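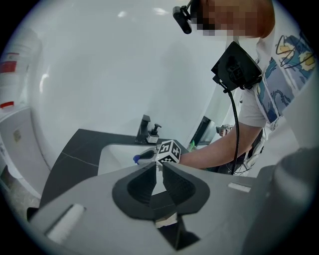
Where Does the Water Go When You Pull the Plug?

Every time you wash your hands, the water slips down a small hole and is gone. Most people never think about it again. But that water has a long trip ahead of it, and the trip starts right under your sink.

The bend in the pipe

If you open the cabinet under a bathroom sink, you will probably see a pipe with a curve in it. The curve looks like a letter U, or like a letter P lying on its face. Plumbers call it a trap.

The trap always holds a little water. When you let more water down the drain, the new water pushes the old water along and takes its place. So the bend stays full, even when the faucet has been off all day.

Why keep water in a pipe? The pipes farther down connect to the sewer, and sewers are full of smelly gas. Gas can't easily push through the water sitting in the bend – the water works like a cork. If a sink isn't used for many weeks, the water in the trap can dry up, and then the smell gets into the room. Running the faucet for a minute fills the trap again.

Traps also catch things. Rings, beads and small toy parts are heavy, so they often drop to the bottom of the bend and stay there. A grown-up can sometimes unscrew the trap and get them back.

Down through the house

After the trap, the water runs into a wider pipe inside the wall. Water from the bathtub, the toilet and the kitchen joins it on the way down. There is usually no pump pulling it. The pipes slope a little, and gravity does the work.

Another pipe goes up instead of down. It comes out through the roof and is called a vent. It lets air into the drain pipes so the water can flow smoothly. You can see why this matters if you turn a full bottle of water upside down over the sink. The water goes "glug, glug, glug" because air has to fight its way in as the water comes out. With a vent, the air has its own way in.

Under the street

A pipe from your house leads to a bigger pipe under the street. This is the sewer. Small sewers flow into larger ones, the way streams flow into a river. In the town of Dranside, the oldest sewer is made of brick, and it is tall enough for a grown-up to walk through.

Some homes in the country are not connected to a sewer. Their water goes into a septic tank buried in the yard. Solid bits sink to the bottom of the tank, and the water flows out slowly into the soil.

At the treatment plant

Dehua Feng works at the Dranside treatment plant. Her first job in the morning is to check the screens. These are rows of metal bars that stop large things from getting in. She has found socks, a spoon, tennis balls and a set of false teeth.

Next, the water sits in big tanks. Sand and other heavy bits sink, and grease floats to the top, where a long arm skims it off. The dirt that sinks to the bottom is called sludge.

Then the water moves to tanks with air bubbling through them. Tiny living things called bacteria grow here. They are much too small to see without a microscope. They eat the waste that is still in the water, and they need the air to stay alive, just as you do.

Last, the water rests again so the bacteria can settle out. Many plants also treat it with chlorine or a special kind of light to kill germs. At Dranside the whole trip through the plant takes 14 hours. Then the water flows into the river.

What should not go down the drain

Cooking grease is one of the worst things for pipes. It is runny when it is hot, but it turns hard when it cools and sticks to the sides. Wipes, cotton swabs and dental floss cause trouble too. They do not fall apart the way toilet paper does, and they tangle into thick ropes.

Hair is the most common cause of a slow bathroom sink. A small strainer over the drain will catch it.

Try it yourself

You need two clear jars with lids, some toilet paper and a paper towel. Fill both jars halfway with water. Put one square of toilet paper in the first jar and a piece of paper towel the same size in the second. Close the lids, shake each jar 30 times and look at what is inside. Leave the jars until after dinner, then shake them again and write down what has changed.

Words to know

Bacteria – very tiny living things, each made of a single cell
Sewer – a pipe that carries used water away from buildings
Sludge – the thick, muddy stuff that sinks in a treatment tank
Trap – the bend in a drain pipe that holds water
Vent – a pipe that lets air into the drains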